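Steep approach, short strip: how Bretstead keeps its runway open

Mar 22, 2025
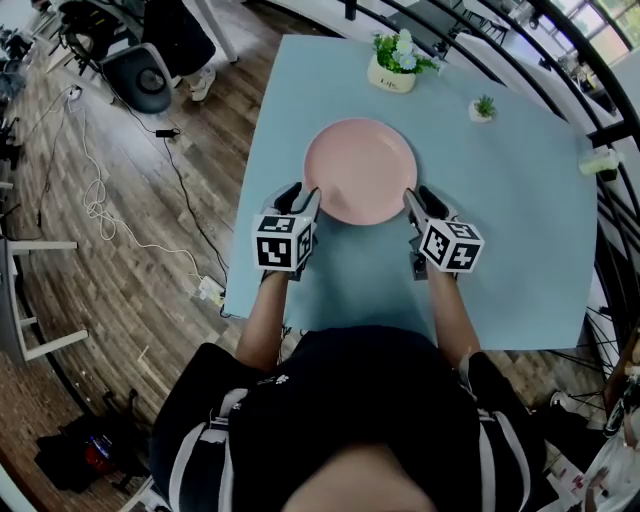 According to Maureen Pickering, most of what people have heard about the Bretstead strip is wrong, starting with the idea that the length is the problem. "It's 335 meters and it slopes uphill," she says. "You plan for the slope. The wind is what you can't plan for."

Pickering has run flight operations at Bretstead for eleven years. The strip sits on a shelf above the valley, with rising ground behind the upper end. Aircraft land uphill and take off downhill whatever the wind is doing, within limits. A go-around is possible until the commit point, which is marked by a painted barn on the left side of the valley. After the barn, the landing has to be completed.

The tailwind limit for takeoff is set by aircraft type. The crosswind limit is set by the airfield and is the same for everyone. "We had it by type until May of last year," Pickering says. "Then we looked at the logs and saw that pilots were reading the wrong line of the table. One number is easier to remember."

The wind itself is measured at two points, the threshold and the upper end. Rüdiger Pfeiffer, who maintains the instruments, would like a third on the ridge. The two masts often disagree, he says, and in the afternoon they can show opposite directions. "When that happens the average is meaningless. We read out both and the pilot decides. Usually the pilot goes to Strobel." Strobel, on the valley floor, is the alternate for every flight into Bretstead, and fuel for the diversion is carried as a matter of routine.

Pilots need a site checkout before they can land without an instructor. It consists of a ground briefing, a set of supervised landings at different weights, and one approach broken off before the barn. The checkout lapses after 70 days without a landing. Pickering considers this generous. Pfeiffer, who also flies, considers it strict.

Surface condition is the other recurring item. The lower part is paved and the rest is compacted gravel, which washes out along the east edge after heavy rain. Last season the crew replaced nearly 190 tons of it. "A drain would be cheaper over ten years," Pickering says. "We've priced it twice."

Asked whether the strip should be lengthened, she says there is nowhere to put the extra meters. The lower end stops at a drop and the upper end stops at rock. The drain is on the list for the next budget, along with Pfeiffer's ridge mast and new paint for the barn.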